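Re-oiling an old beech table, or just wax?
Posted by Rigoberto Ticona, 15th April
Print this page | E-mail this thread
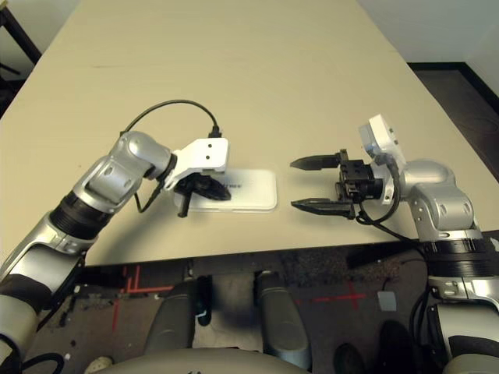

I bought a used beech table for 92 dollars and want to oil it. Is one coat enough if I sand to 800 first?

hminhas: 800 is too fine. The oil won't soak in. Stop at 220 and do two thin coats.

marisol_r: I disagree. I went to 800 on mine last October and it took the oil fine — just wait a day between coats.

hminhas: How does it handle water rings?

marisol_r: Not great. I wipe spills up fast.

Rigoberto Ticona: Going with 220 and two coats. Wax can wait.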